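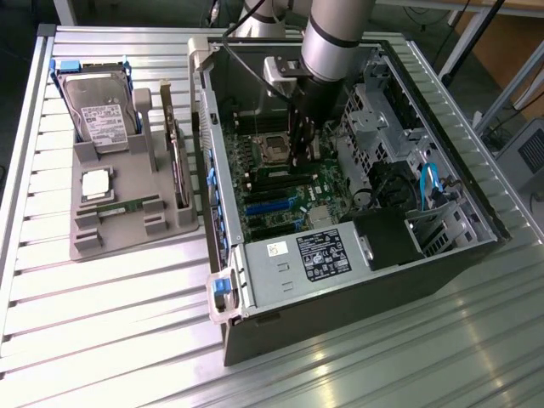 Menmont desktop teardown notes: README

Hello, and thanks for downloading this. Menmont is my set of notes and photos on taking apart old office desktops and putting them back together, the big black tower sort that companies get rid of by the pallet. I started it one September with a single tower and a jam jar of screws, and it has grown a bit (my kitchen table would say more than a bit). The current version covers 27 towers and 118 part records, plus 400 photos I thought were sharp enough to share.

What's in the folder

parts.csv has one line per part: what it is, which tower it came out of, how it was held in, and whether I needed a screwdriver.
towers.csv has one line per machine, with my own nickname for the case style.
notes/ holds my plain text scribbles, one file per tower. Some are long, some are three lines and a grumble.
photos/ is sorted by tower, then by the order I took them.

The case styles

I gave the case styles names because "the one with the blue bits" stopped working once I had several with blue bits. So there's Horau, Karaki and Gilach. They're my labels and you won't find them stamped on anything.

Horau cases are my favourites by miles. Hard drives sit in plastic carriers you squeeze and slide, and the slot covers are held with clips, so you can have a graphics card out before the kettle boils. Blue plastic generally means "you can touch this bit", and I do wish everybody had stuck to that!

Karaki cases are screws all the way. Keep a magnetic dish handy. The drive cage has two screws hidden round the back of the front panel and I missed them on every single one until I wrote it on a sticky note.

Gilach cases are a mixture, and the drive cage swings up on a hinge. Lovely idea, but the SATA cables are always a touch too short for it, so unplug them at the drive end first.

How I work through a tower

Mains lead out, then hold the power button in for a few seconds. Lay the case flat on its side and take the side panel off. I take a photo at this point before touching anything, which has saved me more times than I'd like to admit when I'm staring at a front panel connector wondering which way round it went.

After that I go drives, cards, memory, and leave the processor and its socket until there's plenty of elbow room. Bent socket pins are miserable. I've done it once, on a Karaki board, and that board is marked "mine, sorry" in the notes column.

Parts go into a tray as they come out, standing on edge if they'll stand. I used to lay graphics cards flat in a pile and it's a daft way to treat them. A slotted tray keeps the edge connectors off everything else and you can read the drive labels without picking anything up.

I leave the power supply in unless it's faulty, and I never open one. Please don't open one either.

About the columns

"fixing" is one of screw, clip, latch, slide or mixed. If a drive is in a clip-in carrier and the carrier is screwed to the drive, I've put clip, as that's what you meet first.

"faff" is my own score from 1 to 7. A stick of memory is a 1. The front fan on a Karaki is a 7, and I'd have given it more if I'd left myself room. It's completely unscientific and I was probably grumpier in the evenings.

"slot" only applies to cards. I've written the type where I was sure and left it blank where I wasn't. Slot colours vary from board to board, so don't go by colour alone.

Things that aren't right yet

Two Gilach towers have the same nickname in towers.csv and I haven't worked out which photos belong to which. Some of the early notes say "heat sink" and the later ones say "heatsink", so search for both. Fan sizes are missing for anything I did before I bought a decent ruler. There are no laptops in here and there won't be, my fingers are too big.

Serial numbers are left out of the tables on purpose. If you spot one in a photo that's readable, tell me which file and I'll swap it for a blurred copy.

Using it

Help yourself for repair clubs, classes, or working out how to get your own drive out. A mention of Menmont is nice if you reprint the photos. Corrections are very welcome, especially for Horau cases, where I've got a spare carrier or two that don't seem to fit anything I own. Put the tower nickname and the part line in your message so I can find it quickly.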